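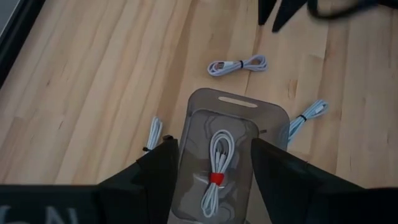
Dernunberg Community Hall
Periodic Floor and Egress Inspection - Checklist with Comments
Date of inspection: 27/12/2019
Inspector: Domenica Steiner
Accompanied by: Nana Annan, Building Services
Area inspected: Main hall, 3,148 square feet, and connecting corridor

1. Floor surface free of raised edges and splinters
Satisfactory. One raised board at the stage steps was sanded during the visit.

2. Gaps between boards within limits
Satisfactory. Gaps near the radiators have widened since the last inspection - normal for December, but measure again when the heating is off.

3. Floor finish intact
Needs attention. Finish is worn through inside the double doors. Holzer has been asked to quote for recoating.

4. Entrance matting flat and secured
Not satisfactory. The corner of the north mat curls. Replace within 7 days.

5. Exit routes clear
Not satisfactory. Stacked chairs were found in the corridor and removed at once. Hirers must be reminded in writing.

6. Exit signs and emergency lighting
Satisfactory. All units held for the full test period. The unit over door 16 is slow to come on.

7. Posted occupancy limit legible
Satisfactory. Limit remains 312 persons, seated.

8. Fire extinguishers in place and tagged
Satisfactory. Kitchen unit is due for service next quarter.

9. Cleaning products stored and labeled
Needs attention. One unlabeled spray bottle discarded. Data sheet missing for the floor cleaner.

Overall result: Passed with conditions (items 3, 4, 5 and 9)
Follow-up assigned to: Konrad Rainer
Copy to: Veronika Prantl, Hall Bookings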